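Postoria list: collectors and senders of postcards
Posted Sunday, 9:40 p.m., by the Gravby digest editor
2 shares | 32 comments

Re: Sorting by place or by date?

> I've inherited my aunt's cards and I'm stuck. She filed everything
> by the town on the front, but half of the towns have changed names
> or I can't find them at all. Would it be awful to start over and go
> by postmark? There are 3,754 of them and I only want to do this once.

Oh, I feel for you! I did the same job two winters ago with a much smaller pile and I still have opinions, so here they come.

Please don't undo your aunt's order before you've written it down. Pencil a little number on a slip for each card (never on the card itself, even the ugly ones) and then you can shuffle all you like. I skipped this with the Aydoğan lot, 167 cards from one family, and it took me until April to work out that they'd been filed in the order of a trip. The whole story was in the order, and I'd mixed it up with the seaside views. I could have cried.

As for postmarks, I love them, but a lot of yours will be smudged or missing where somebody soaked off the stamp. I go by place first, then date inside each place, and everything I can't read goes in a box marked Later. My Later box is very full.

For towns with changed names, use whatever is printed on the card and put the new name on the divider. Vosano has had three spellings in my collection alone and I gave up arguing with it.

Storage is where I'd spend the money. Shallow and spread out beats one deep box every time, you can flip through without bending corners, and you'll notice when a section is getting fat.
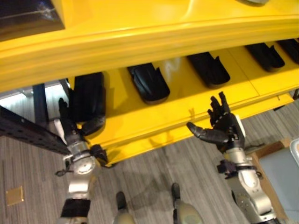

No. 32, page 2

One more thing, keep the written sides! People go on about the pictures, but my favorite card is a plain street view with "forgot the key, try the neighbor" on the back and no signature.

Write back when you get to the foreign ones, I'd love to hear what she had. And if there are any doubles from Gravby, I have swaps!

Reply to the list | Contact the list owner | Back to top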